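Waronlow Parents & Childminders > Toys and Play > Play kitchens

Sorting play food, and cleaning the felt bits

pegbag_jo
Posted Saturday, 9.10am

Morning all. I'm having a go at the play kitchen things before the playgroup starts back in Dreltbridge and I'd like some opinions on two points.

First, storage. Until now everything has gone into one Tolel box, the 3000 ml one with the blue lid, crockery and food together. It all fits but you have to tip the lot out to find anything. I'm thinking of splitting it so that the fruit lives with the dishes it gets served in, and anything sewn goes somewhere else. The colander is the awkward piece. It takes up a lot of room and doesn't stack with the bowls.

Second, the felt. We have a stuffed ketchup bottle which has gone a bit fuzzy and picks up every bit of fluff going. Can it be washed, or do I just brush it?

I've put some of it out on the table to see what we've got. 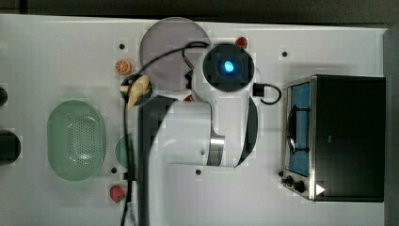

Fruit, colander, the big grey plate and a couple of the dishes

The strawberries are the ones that go missing. I'm always finding them under the radiator.

mrs_tansley
Posted Saturday, 9.32am

Use the colander as the fruit container. Ours sits on the shelf with the fruit in it all week and the children put it back without being told. No lid to lose either.

I wouldn't bother with a box for crockery at all. Plates in a pile, bowls in a pile, done.

dustpan_dave
Posted Saturday, 9.48am

Have to disagree with mrs_tansley. Anything open on a shelf gets dusty, and if it's a shared hall you don't know who has been at it between sessions. Lidded boxes, labelled on the short end. I have a Tolel as well, and two small ones would suit you better than one big one. They hold up to 900 g each before the clips start to go.

Nice big plate, by the way. Where's it from?

pegbag_jo
Posted Saturday, 10.05am

The plate came in a bag of mixed bits from the school fair, so no idea I'm afraid. There's no name on it that I can find.

I quite like the colander idea, but ours has a fair few children under two and they'd have it off the shelf and upside down in seconds.

ellenthorpe
Posted Saturday, 10.20am

Upside down in seconds is the point of it, surely? It's play food. If they can't reach it they can't play with it. I never understood putting toys away so thoroughly that an adult has to fetch them.

dustpan_dave
Posted Saturday, 10.31am

I didn't say out of reach. A box with a lid can be on the floor.

ellenthorpe
Posted Saturday, 10.34am

Fair enough. Ours can't do the clips though, so it comes to the same thing.

Radu Chiriac
Posted Saturday, 11.15am

On the felt. I sew play food for the stall at Waronlow market and I get asked this every October when people start buying for Christmas. Please don't put it in the machine. Wool felt shrinks, and the cheaper sort goes bobbly and loses its shape. The stuffing also takes days to dry out and can end up in a lump at one end.

Try a strip of parcel tape wrapped round your fingers, sticky side out, and dab. Don't rub. If there's a mark, use a damp cloth with one drop of washing-up liquid, then a clean damp cloth, then leave it lying on a towel. Test the red somewhere low down first, as red is the worst colour for running.

What sort of label has it got? If it's printed, keep the tape off it.

pegbag_jo
Posted Saturday, 11.40am

Thank you Radu, very useful. The label is embroidered, not printed. It's a proper Heinz one with the date on it, black and red lettering on white, and a green stitched line going round inside the edge. The red has a seam up the middle, and most of the fluff I'm bothered about is higher up, above the label.

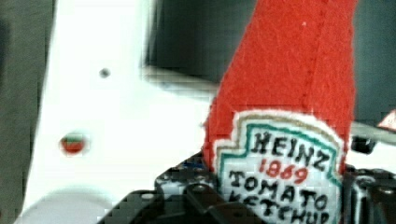 I'd be sorry to spoil it, as it's the one thing all of them want at snack time and there have been tears over it. I have parcel tape in the drawer so I'll start with that and leave the water for another day.

mrs_tansley
Posted Saturday, 11.58am

I've machine washed felt food for years, cool wash in a pillowcase, and never had a problem. Ursu set, all the sandwich fillings. Still going.

Radu Chiriac
Posted Saturday, 12.10pm

Flat pieces can get away with it. A sandwich filling is a single layer with nothing inside. A stuffed bottle with white next to red is a different job and I still wouldn't.

mrs_tansley
Posted Saturday, 12.14pm

Well, I had a stuffed carrot in there too. But I take the point about the white.

kettle_on
Posted Saturday, 12.50pm

We use one of those fabric shavers on our felt. Very light pressure and keep well clear of any stitching. It takes the fuzz off nicely, but it does thin the felt if you do it often. Once a year at most, I'd say.

Also, for the missing strawberries: Ursu do a spare fruit bag, number 3104 on their list. They came out smaller than our old ones, so check if you have little ones who put everything in their mouths. I gave ours to my sister in the end.

dustpan_dave
Posted Saturday, 1.05pm

Seconding the warning on size. We went through the fruit last term and took out anything that fitted inside a toilet roll tube. Quick way of checking and you don't need to buy a gauge.

pegbag_jo
Posted Saturday, 3.25pm

Update. Parcel tape works! Took me three strips and there's a lot less on it now, though you can still feel it's a bit fuzzy. I'm leaving the shaver alone.

I've gone with two small boxes, one for fruit and one for felt, and the dishes in a pile on the bottom shelf with the colander next to them. So that's half of everybody's advice. If the colander ends up on someone's head I can live with it.

ellenthorpe
Posted Saturday, 3.41pm

It will. Ours is a hat most days.

kettle_on
Posted Saturday, 4.02pm

Which size of small box did you get in the end? The shop in Dreltbridge only had the shallow ones when I went in, and a banana won't lie flat in those.

pegbag_jo
Posted Saturday, 4.30pm

The deeper ones, they're on the bottom row by the till. I had to ask.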